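Week 5 handout: learning to grasp from demonstration
Notes by Aaliyah Beaulieu, Clalolley teaching lab

Reading: the Nusov report, sections on camera placement and action chunking. Osamu Oda will take questions on it in the tutorial.

1. What the policy sees

The policy takes one view from each wrist and one from the head. The wrist view is close to the contact but loses most of the table. Soft items such as paper are hard to judge from the head view alone, as the fingers hide the part that matters.
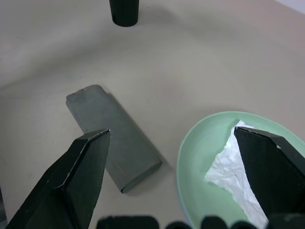
Figure 1. Wrist view, right fingertip at the paper towel in the green bowl.

2. Method

We collected 200 demonstrations by teleoperation and trained for 100 epochs. The network predicts a short chunk of joint positions for both arms, and a new chunk is requested before the old one runs out. Overlapping chunks are averaged, with more weight on the earlier prediction.

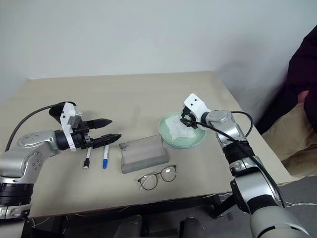
Averaging smooths the motion but adds lag. If the object shifts late in the reach, the arm keeps heading for the old spot -- you will see this in your own logs. Try a shorter chunk before you change the weights.

3. For the tutorial

Retrain with the head view removed and compare the grasp rate with the baseline. Use seed 959 so that everyone's results can be compared. Bring your plots on 6th September, with axes labelled.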